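Speaker notes: writing letters again (17/10/2024, Chauhan Hall)

Welcome everyone, and thank them for coming out on a Thursday evening! Start with the shoebox story. Take it slowly, people like it.

Ask who has mailed a real letter since February. Wait for hands, and don't rush on if it's quiet.

My own habit began with 6 stamps and a pad of Novar paper, and I've now sent over 800 letters (pause here, let them gasp a little). Mostly short ones, mostly about the garden and the weather.

Next part: screens and paper, and how I draft.

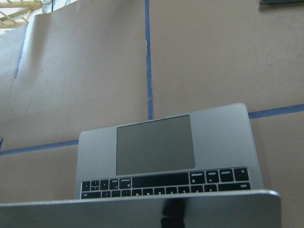
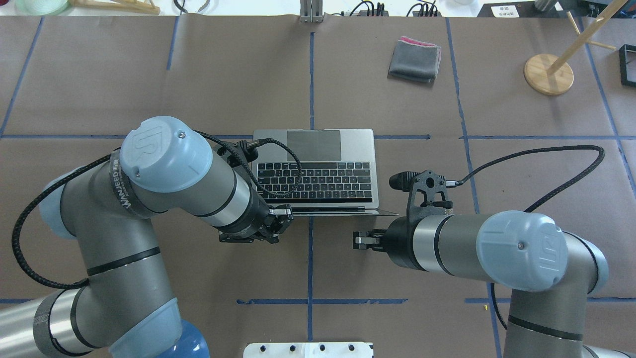
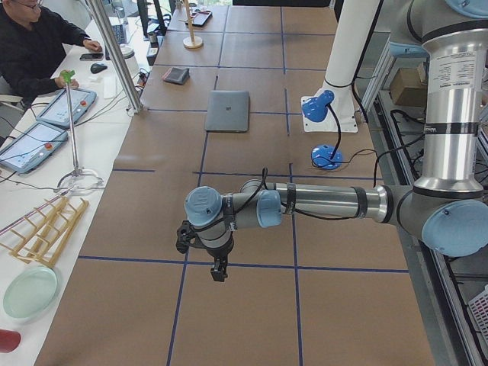 I do draft the hard letters on a computer, condolences especially, and then copy them out by hand. It takes me 18 minutes a page, and I find I cut the fussy bits as I go.

Read the three short openings from the handout. Do the funny one last.

Then questions, and remind them the envelopes by the door are free, so please, please take a few home with you.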